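Association des copropriétaires de la résidence Ilside
Compte rendu de la réunion du conseil syndical du 15/09/2020

Présents : Treasa Gallagher (présidente de séance), Ryota Takagi, Madalena Bettencourt, Dardo Maldonado (rédacteur)
Excusé : Milan Koster, pouvoir donné à Mme Bettencourt
Début de séance à 18 h 30, salle du rez-de-chaussée, bâtiment B

1. Approbation du compte rendu précédent

Le compte rendu de la réunion d'avril est approuvé. M. Takagi fait noter que la phrase « l'entreprise s'engage à revenir rapidement » n'a été suivie d'aucun effet et demande qu'à l'avenir on écrive une date ou rien du tout. Accord des présents.

2. Chaudière collective

Le syndic a transmis la proposition de la société Zeltik pour un contrat d'entretien « performance ». Le document annonce jusqu'à 30 % d'économies de chauffage. Mme Gallagher a demandé par écrit sur quelle base ce chiffre était calculé. La réponse reçue renvoie à la brochure, où figure le même chiffre, sans explication.

Le rédacteur remarque que « jusqu'à » couvre aussi zéro. Mme Bettencourt trouve la remarque un peu facile mais reconnaît que le contrat ne prévoit aucune pénalité si les économies ne viennent pas. La durée d'engagement proposée ne plaît à personne autour de la table.

M. Takagi rappelle que la régulation actuelle n'a jamais été réglée correctement, que les logements du dernier étage ont chauffé fenêtres ouvertes une bonne partie de l'hiver et qu'on pourrait commencer par là. Un simple réglage avait été promis par l'exploitant actuel, Matos. Il figure sur la facture. Les relevés remis par le syndic n'en portent pas la trace.

Décision : pas de signature avec Zeltik à ce stade. Le syndic est prié d'obtenir de Matos la feuille d'intervention correspondant à la ligne facturée, et à défaut un avoir.

3. Infiltrations au parking

Quatrième réunion où le point est inscrit. L'expert mandaté par l'assurance conclut à une « origine probable » dans le joint de dilatation, sans avoir fait de mise en eau. M. Koster, dans son courriel, juge le rapport rédigé d'avance et relève que le plan joint en annexe est celui d'un autre bâtiment. Vérification faite en séance, il a raison.

Le devis Galuvberg, demandé pour la reprise de l'étanchéité, porte sur 41 mètres de joint. Or le syndic parlait jusqu'ici d'une réparation ponctuelle. Les deux versions ne peuvent pas être vraies ensemble.

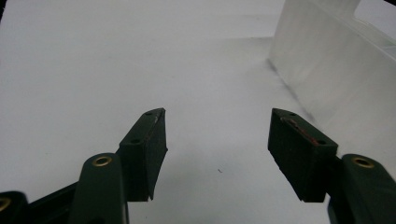 Mme Bettencourt propose de faire mesurer par l'architecte avant toute discussion de prix. Mme Gallagher craint que cela ne repousse encore les travaux après les pluies d'automne. M. Takagi répond que payer vite pour un joint qui n'est peut-être pas en cause ne mettra pas les voitures au sec.

Décision : mise en eau à faire réaliser avant acceptation d'un quelconque devis. Trois voix pour, celle de M. Koster comprise, une abstention (Mme Gallagher).

4. Badges d'accès

Le syndic souhaite remplacer les clés par des badges et affirme que les copropriétaires y sont « très majoritairement favorables ». Le questionnaire a recueilli 14 réponses, dont plusieurs viennent du même foyer. Le conseil ne voit pas comment en tirer une majorité. La question de la conservation des données de passage reste sans réponse.

Décision : point reporté. Le rédacteur demandera le texte exact du questionnaire, que personne n'a conservé.

5. Questions diverses

Local à vélos : la porte ferme de nouveau. On ignore qui l'a réparée, et aucune facture n'est arrivée.

Nettoyage des halls : passage annoncé 2 fois par semaine. Mme Bettencourt en a constaté un seul la semaine dernière et va tenir un relevé jusqu'à la prochaine réunion.

Haie côté rue : M. Takagi souhaite qu'on cesse de la tailler en pleine nidification. Sera transmis.

La date de la prochaine réunion sera fixée dès réception de la feuille d'intervention de Matos. M. Takagi demande qu'on n'attende pas indéfiniment.

Séance levée à 20 h 15.

Le rédacteur, Dardo Maldonado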